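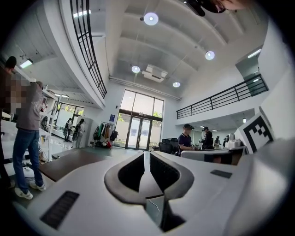

Is a tall room really better?

People say a room with a very high ceiling is the best kind. Is it? Don't just nod. Let's check.

A mezzanine is a floor that only goes part of the way across a building. Stand at its edge and you can look down on the people below. The railing is there so that looking is all you do.

"But you get more space!" Do you? Try putting your coat on a shelf of air. The tall part in the middle looks grand, but you can't stand on it.
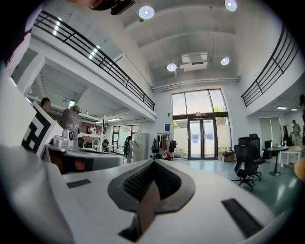
Where does the warm air go?

Up. Warm air is lighter than cool air, so it rises. In winter the people upstairs may be cozy while you sit below in a sweater. Some books say big windows fix this. Sunshine does help, but glass lets heat out too, so I'm not convinced.

Down on the floor, people still need the usual things: a table, some chairs, shelves for the bits and pieces. 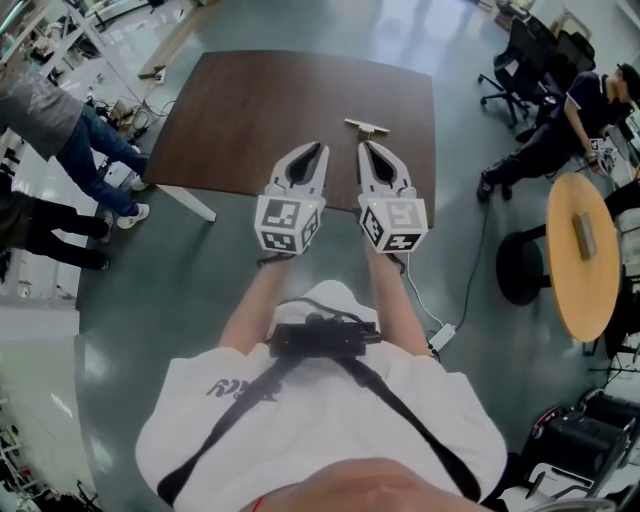
And sound? Hard floors and bare walls bounce it back. Clap 2 times in a tall room and listen. Then clap in your bedroom. Which one would you pick for a nap?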